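Notes for my talk, Orkescombe workshop evening, July 3, 2024

Start with thanks to the room. Speak slowly.

We began the gripper in January, in the shared workshop at Tasevell. The first version had stiff fingers and it closed too hard. I broke one saucer and then I bought cheap plates. Now each finger moves on pivot pins and has a blue pad on the inside, with a texture, so that china does not slide so easily. 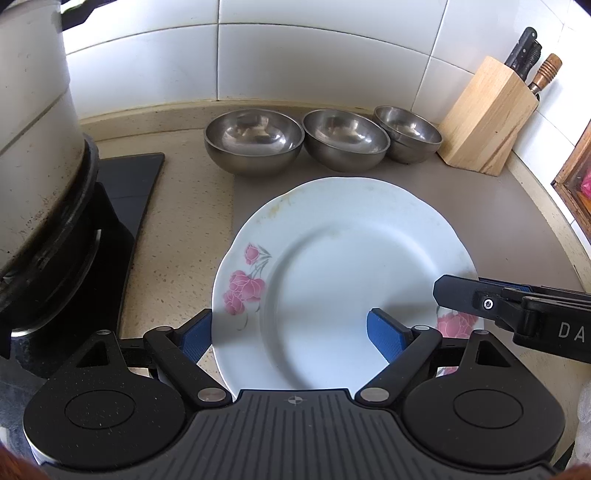

The kitchen is a harder place than the bench. A plate is thin, and a wavy rim gives the pad only a small place to hold — please say this twice. I tried 27 pad shapes before I chose one. The log has nearly 3000 closings in it, and I still read it every evening.

Cost: the motor board was the expensive part. The rest came from the scrap shelf at Tasevell.

Next step is bowls, then cups with handles. Stop here for questions, and leave the spare pads on the front table.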